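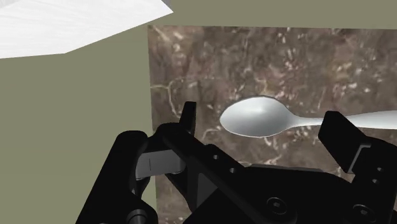
Faut-il sucrer la soupe à l'oignon ? Une pincée suffit, au tout début, quand les oignons commencent à fondre.

Je la refais chaque semaine depuis novembre et je ne m'en lasse pas !! Oignons jaunes de Lerau, beurre demi-sel, feu tout doux – et de la patience.

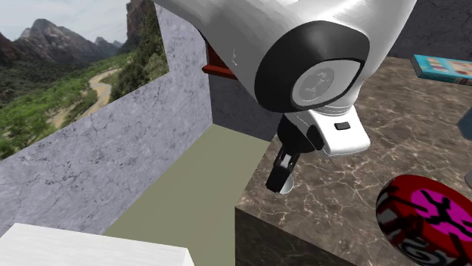 Côté bouillon, je suis passée au bouillon de volaille maison, quelle différence (le cube, c'est fini pour moi). Un trait de cidre pour décoller les sucs, une feuille de laurier, et on laisse mijoter.

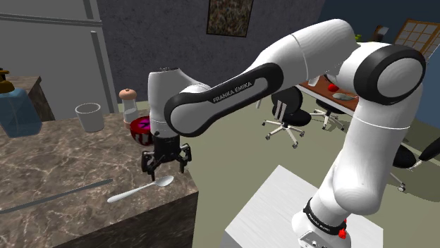 Pour le pain, prenez-le de la veille, bien grillé, frotté à l'ail. Je vous mets la version gratinée demain, avec plein de comté !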